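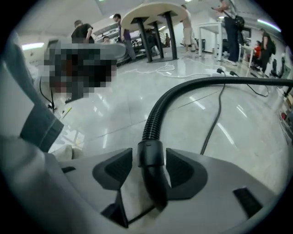
October
by Tegwen Mostyn
Print | E-mail

Workshop notebook, Wullport tool room

Continuing from the last page. Chathurika and I took the second-hand table saw apart this morning because the members want it for the bunk bed weekend. The blade is straight, the arbor bearing is noisy. I wrote NOISY BEARING on tape and stuck it on the switch. Please do not remove the tape until the bearing is changed. Kuroda has the bearing in stock and keeps it for us until the end of the month.

The letter from Huvent came at nine in the morning. They are the new owner of the whole row, from the bakery to the corner. The letter says the lease of the social center "will not be continued in its present form", and it invites us to a meeting. It does not say anything about the workshop, and it uses the old number of the building, the one before the two doors were joined. Chathurika thinks this can be important, because our lease for the workshop is a separate paper from the lease for the hall. I looked in the blue folder and she is right, there are two papers with two signatures. The workshop one has a notice time of 6 months. I made copies and put one set in the drawer under the vise. The originals went home with Chathurika.

Things for the assembly tonight:

The banner poles. We have 9 poles finished and sanded, and two with a split at the end which I cut down for the children's flags. The hole is drilled 20 mm from the top on all of them, so the banners can be changed from one pole to another. The first three had the hole at a different height and the cloth was hanging crooked, so I plugged those and drilled again. The glue needs the night.

Benches. The tenants from Jondusitz asked if they can borrow the long benches for their courtyard meeting. I said yes. They have the same landlord problem as us but one year earlier, and I would like that some of us go there and listen. They stopped one eviction in spring by being many people on the stairs with coffee. They also lost one. Their notes are on the shelf, in the folder with the rubber band, not very easy to read, but the part about what to say to the bailiff is clear and I typed it again in bigger letters.

The bicycle stand wobbles still. I tried a thicker washer, no difference. The problem is the foot, which was welded with a small angle. It must be cut and welded again, and our welder is at the garden project until they finish the gate. So it waits.

After lunch, print room. The screen for the poster is made. First exposure was too long and the small letters closed, second one is good. Ink is the red one mixed with a bit of the old black, four parts to one, stirred well. I write it here because last time we could not make the same color again and the posters on the north side of the street were brown. We printed around 40 posters before the squeegee edge became bad. I turned it over and it is fine, but we should buy a new one. The paper is from the school that closed, it takes the ink a little slowly, so leave the sheets on the rack overnight and do not stack them.

The text of the poster was discussed again for too long, in my opinion. Some wanted the name of Huvent in big letters and some wanted only "This house is used". I prefer the second one. People in the street do not know who Huvent is, but they know that they get their chairs repaired in our place. We printed the second one. If the assembly wants the other one, there are two clean screens.

Chathurika asked me to note that the fuse for the left wall sockets went out again when the compressor and the heater were on together. One or the other, please. There is a paper on the wall about it – I know that nobody reads the paper on the wall.

To do:
Bearing from Kuroda, pay from the repair jar
Ask at the legal advice evening about the two leases and the old house number
Squeegee rubber
Sharpen the plane, it tears the pine
Answer Jondusitz about the van

7 pm. Assembly starts in half an hour and I still have to sweep. The poles stay in the clamps, somebody please bring the benches to the front door.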